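Policy holds the object over the target and won't let go — is it the data or the action chunking?

Posted by pascual_r in Manipulation / Imitation Learning, Dec 29, 2024 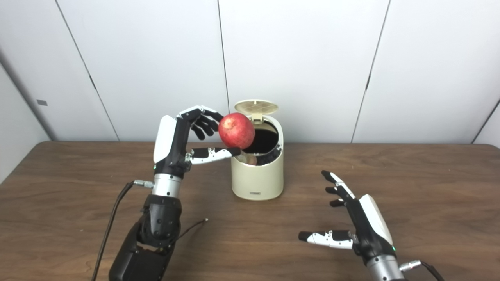

I'm training a policy on teleoperated demos for a two-handed setup, following the chunked-action recipe in the Flonow docs. Reach and grasp are fine. The trouble is the release. It gets the apple over the open bin, fingers curled over the top and thumb underneath, and in a lot of rollouts it stays in that pose until the episode times out. I have 257 demos and I trained for 67 epochs. Over my last set of rollouts 34 percent ended in a timeout with the object still in the hand. The right hand has no part in this task and stays open over the table. Validation loss looks normal. Do I need more demos, or is there something in the method I should change first?

Renato Castillo

I would look at the data before collecting more of it. Plot the left hand joint commands for twenty or so demos, lined up on the moment of release. If your operators paused over the bin before opening the hand, you have a stretch of frames where the observation hardly changes and the recorded action is "stay put." The policy learns that very well. The few frames where the hand opens are a tiny share of the loss, so validation loss won't show you the problem.

What worked for us on Nullordale, in this order:

Trim the pauses. We dropped frames where every joint moved less than a small threshold, but kept a short run before each release.

Check your chunk length against the pause. If the pause is longer than the chunk, the model can predict a whole chunk of nothing and then do it again.

Turn off temporal averaging for the finger joints only. Averaging old "closed" predictions with new "open" ones gives you a half-open hand — sometimes enough to drop the object, sometimes not.

Retrain after the first change alone so you know which one did it.

brorunau

More demos. I had the same thing and went up to 3000 and it went away.

tallgrass

Are you feeding in the right hand's joints as well? If it never does anything in this task, try masking it out. Small effect for me, but it was cheap to test. Also check that the camera can still see the bin opening when the hand is over it.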